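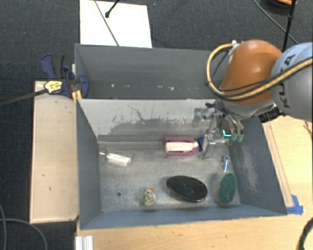
Two adjoining metal bins, with a worn dividing wall between them.

Report on the Visit to the Cusari Paper Mill and Recycling Plant

Submitted by Naheed Tanoli, Office of Public Programs
3 Dec 2023

The Perninine Library Association was invited to tour the Cusari mill as part of its continuing review of paper supplies for member libraries. The visiting party consisted of 12 members. It was received at the main gate by the mill's public affairs office and divided into two groups, which followed the same route in opposite directions and met again for lunch.

The mill produces uncoated book paper, envelope stock and a heavier board used for archival boxes. It has operated on its present site beside the Okeo River for three generations. The older brick buildings now hold offices, a records room and a small museum, and production is carried out in the long hall behind them. Visitors were asked to wear hearing protection in the hall, and most explanations were therefore given in the corridor beforehand.

The first stop was the yard where waste paper is received. Loads are graded by hand before they are weighed, and the grade determines the price paid to the supplier. The yard supervisor noted that returns from print shops are preferred, as they contain little glue and few staples. Library discards are accepted only after hard covers have been removed. Several members had not been aware of this rule, and the Association will send a notice on the subject to all branches.

From the yard the party proceeded to the pulping floor. Paper is mixed with warm water until the fibers separate, and the mixture is then screened and washed. Ink is removed in a series of tanks. The staff spoke openly about the limits of the process: fibers grow shorter each time they are used, and a share of new pulp must be added to keep the sheet strong. For the book paper this share is set by the customer. For the archival board only new cotton and wood fiber is used.

The paper machine itself was the part of the tour most members had looked forward to. The wet sheet forms on a moving screen, passes through presses and heated rollers, and is wound at the far end. A break in the sheet occurred while the second group was present, and the crew had the machine running again in 8 minutes.

After lunch the party visited the testing room, where samples from each roll are folded, torn and checked for acidity. Members were given samples of the archival board. The Ruangrit branch has offered to place its samples in storage with the local history collection and to report on their condition.

The museum was opened for the final part of the afternoon. Its holdings include hand molds, watermark designs and 3658 sample sheets bound in ledgers. The earliest ledgers are fragile and may be viewed by appointment only. The mill has asked for advice on their care - a request the Association was pleased to accept - and a conservator will visit in May.

The Association thanks the management and staff of the mill for their time. Members who wish to receive the price list for archival board should contact the Office of Public Programs in writing.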